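Grasping from the fingers' point of view

I've been itching to write this one up since December, and a quiet Sunday with a pot of tea is finally my chance. We have a result I really like!

Some background for anyone who skipped my last post. Our grasping model learns from demonstrations recorded with a hand-held gripper, so all it ever sees is what the wrist camera sees. Last year's version predicted where the whole gripper should go next. It did fine with boxes and tins and was hopeless with anything squashy or tapered, because it closed to the same width every time and hoped for the best.

Li-hua Cheung's idea was to stop asking for a gripper position and ask for two fingertip paths instead, both measured from the object. (Siu-ming Yen had tried something similar on paper and given up on the maths, so there was a bit of cheering when it trained first time.) The markers on the fingers give us the opening width at every step, which means the labels come more or less free.

We trained on 3,000 short demonstrations, then kept 80 objects back for testing. The old model picked up barely half of them. The new one, which we've called Pameo, missed 2. I made Chak-lun Chiu run the whole lot again before I'd believe it, and he got the same number, bless him.

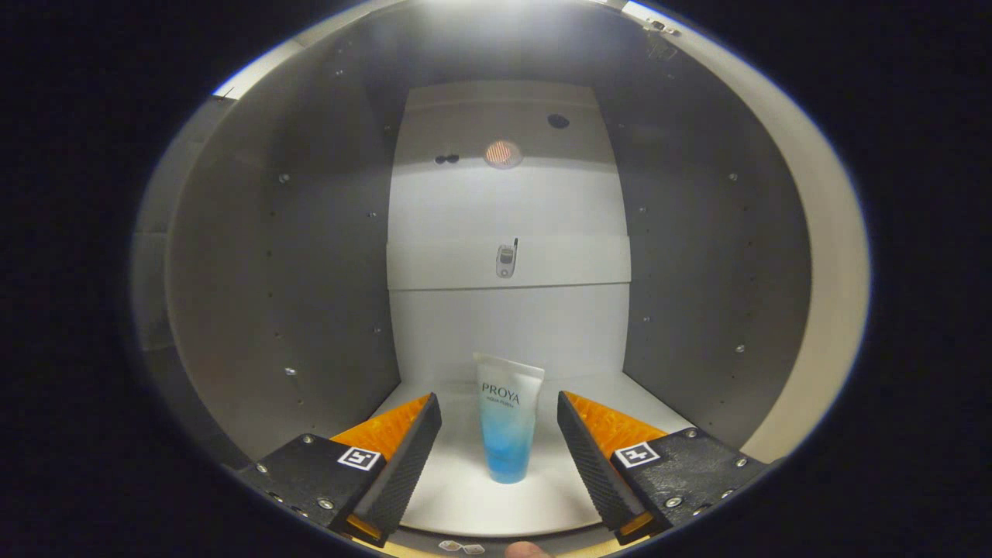
Meltley Robotics Club, Grasping Group

Tubes are my favourite case. A squeeze tube standing on its cap is round at the bottom and flat at the crimp, so the right width depends on how high you take hold of it. The old model never learned that. Pameo seems to settle on a height early and only then start closing, and I could watch those fingertip paths bend inwards all day.

What I don't know yet is how little data we can get away with. At 2,000 demonstrations the tubes were still good but the soft pouches fell apart (the scores, I mean, not the pouches). Consuelo Urquijo thinks we're short of slow approaches and wants to record more of those next. I'm keen to try shiny things as well, and I'll put the training curves up once I've labelled the axes properly.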